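March 25, 2020
Dye bench, shrunk and stained jumpers

Picked up the over-dyeing trial again. Two grey wool jumpers from the Nestetti box, both with pink blotches down the sleeves. Plan is to take them to a dark plum and see how much of the blotching still shows.

Weighed both dry: 600 g together. Mixed 16 g of the Drastix plum powder into a jug of hot water and stirred until there were no grains left on the spoon. Gilang says he strains his through an old pair of tights. Did the same and caught a few lumps. 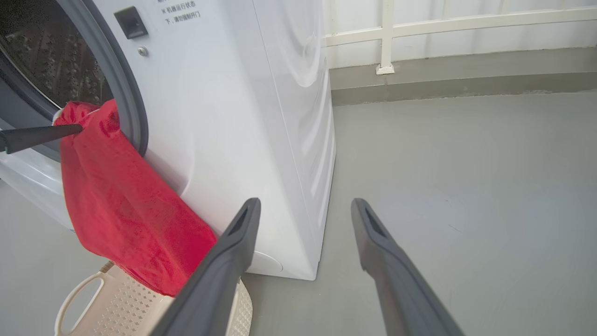 Soaked the jumpers in plain lukewarm water for 20 minutes before they went in the pot. Last time I skipped this and the cuffs came out paler than the body. Brought the heat up slowly, no stirring beyond a push with the spoon now and then – wool felts if you bother it.

Vinegar went in halfway. The Yilma sheet says to add it at the start, but the colour grabbed too fast when I tried that on the test squares.

Left in the pot to cool with the lid on. Rinse tomorrow, by hand.
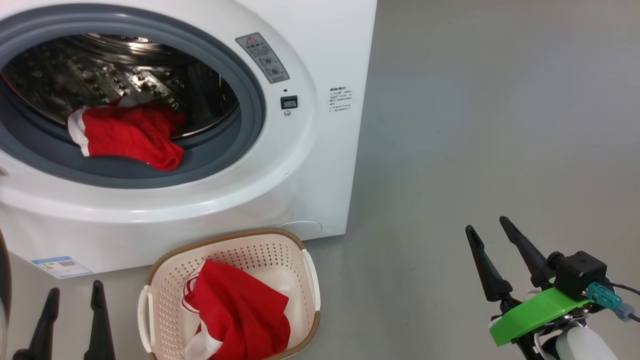
To do

Cut a swatch from the inside hem before rinsing and pin it here.
Ask Gilang if the Nundis thread takes dye. If it's polyester the seams will stay grey.
Order more plum, and enough to last until June.
Label the jug. It is not for tea.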